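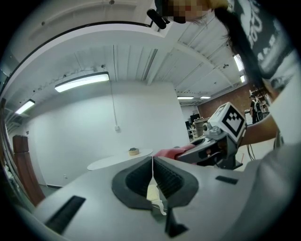
Folleo Hand-Held Gripper Pair

Stock code: FH-212
Supplied by: Reltden
Availability: Made to order, demonstration sets available for short-term hire

The Folleo is a pair of grippers you carry, one in each hand, to record how a person does a job so that a robot can be trained on it. You squeeze, pick up, move and let go much as you normally would. The recording holds the view from each gripper, the position of each gripper and how far the fingers are open.

It suits workshops, universities and small automation teams that want to collect their own examples without tying up a robot arm to do it. No arm is needed on the day of recording. You will need a computer that meets the requirements further down this page, and some clear floor or a table.

What is in the set

Left and right gripper
Marker cube for each gripper, fitted
Soft finger pads, fitted, with one spare pair
Cables for both sides, with clips for keeping them off the legs
Calibration sheet
Folleo Record software, single site licence
Printed quick start guide
Padded carry case

The pads wear. If you work with rough board, brick or anything gritty, order a second spare pair with the set, as freight on a pair of pads alone is the same as freight on a small parcel.

Specifications

Weight of each gripper: 600 g without cable
Power: Wired, from the supplied power unit
Tracking: Printed square markers on the cube faces, plus the gripper's own camera
Finger pads: Replaceable, no tools needed
Operating conditions: Indoors, dry
Warranty: 12 months, parts and labour, excluding pads and cables

Marker cubes must be kept clean. A thumbprint is fine but paint, tape or a deep scratch across the pattern will cause dropouts. Replacement faces can be bought as a sheet. Stick the new face on squarely, then run the calibration again.

See it working

We hold demonstrations at our Buthelezi Road building, on the ground floor near the stairs. A session has up to five visitors, so everybody gets a turn with the grippers. Lajos Bozsik runs most of them. Rezaul Paul looks after the software side and can go through the recorded files with you afterwards.

There is no slide presentation. You watch someone record a few takes, then you do it.

Most sessions start with cloth. A cloth is cheap and soft, it never lands the same way twice, and it shows quickly whether a person has got used to the length of the fingers. The usual work is picking it up, passing it from one gripper to the other, and holding it against a piece of particle board laid on the floor. People new to the grippers tend to pinch too hard and lift too soon. A light squeeze, a short pause and then the lift gives a cleaner take.

Floor work is also a fair test of your cables. You are bending and reaching with leads hanging off both hands, and if the clips are in the wrong spot you will find out. Wear flat closed shoes. Long sleeves are all right if they can be pushed up.
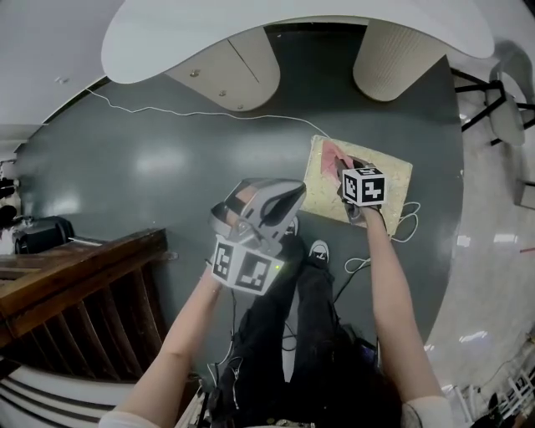 How a session runs

Check in at the front desk and sign the recording form. Visitors who don't want to be recorded can still watch.

Lajos fits the cables and shows you how to hold the grippers. Keep the marker cubes facing up and away from your body as much as you can. You don't need to stare at them while you work.

You do a calibration pass. This means moving each gripper slowly over the sheet until the software beeps. If it doesn't beep, go back to the corner of the sheet and start again, slower.

You record short takes of the same job. One person works and one person stands by to reset the cloth and call out the take. Swap when you get tired.

Rezaul opens the takes on the monitor and plays them back. You will see which ones are usable and which ones have gaps, and where the gaps came from. The most common cause is a forearm covering the cube. The next is working too close to the edge of the recorded area.

If you would like to bring a job of your own, tell us when you book. Small parts, bags, folded clothing, light packaging and hand tools are all fine. Please don't bring liquids, food, blades or anything heavier than a full lunch box.

Handing over between two grippers

This is the part visitors ask for most often. Each gripper needs a clear hold before the other one lets go, and both should be kept at a similar height while it happens. With cloth it helps to leave a good fold sticking out of the first gripper so the second has something to close on. Stiff items are easier to pass but harder to line up.

Two people can do a handover with one gripper each. It takes longer to learn than doing it on your own, but it is a good way to see what the cameras see, and we use it for groups who will be sharing a set.

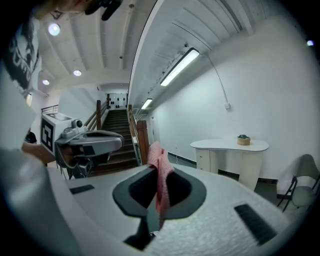 Photo: Reltden demonstrations

Computer requirements

Folleo Record runs on a current desktop or a good laptop with a solid-state drive and two free USB ports on separate controllers. A hub will usually work for one gripper, but we don't support it for two. Please check this before ordering, as it is the reason for nearly all of our first-week support calls.

Files are saved one folder per take. The export tool writes video and position data to open formats, so you are not tied to our software for training. If you already use the Istis labelling package, an import profile is included – choose it under Export, then Profiles.

Lighting and room

Ordinary indoor lighting is enough in most rooms. Strong sun across the work area is a problem, so pull the blind down if you have one. Very shiny floors can throw a reflection of the markers, and a mat under the job fixes that. Leave enough space to step back without hitting furniture.

Hire

Demonstration sets can be hired by the week after at least one person from your group has done a session. The hire set is the same as the purchase set apart from the spare pads, which are charged if opened. A bond applies. If you go on to buy, your first week of hire comes off the price.

Care

Wipe the bodies with a slightly damp cloth. No solvents.
Take the pads off before posting a gripper back to us.
Coil the cables in loose loops and don't wrap them around the handles.
Store in the case with the fingers closed.

Changes to this page

May 2022: Cable clips now included with every set. Owners of earlier sets can ask for a pair at no charge.
Session bookings for July are open. We don't run sessions in the school holidays.

Bookings and quotes

Use the enquiry form and put FH-212 in the subject line. For a session, give us the number of people, whether you want to bring your own job, and whether anyone needs step-free access. For a quote, include your delivery address and the number of spare pads you want. Quotes are sent by email and are held until the end of the following month.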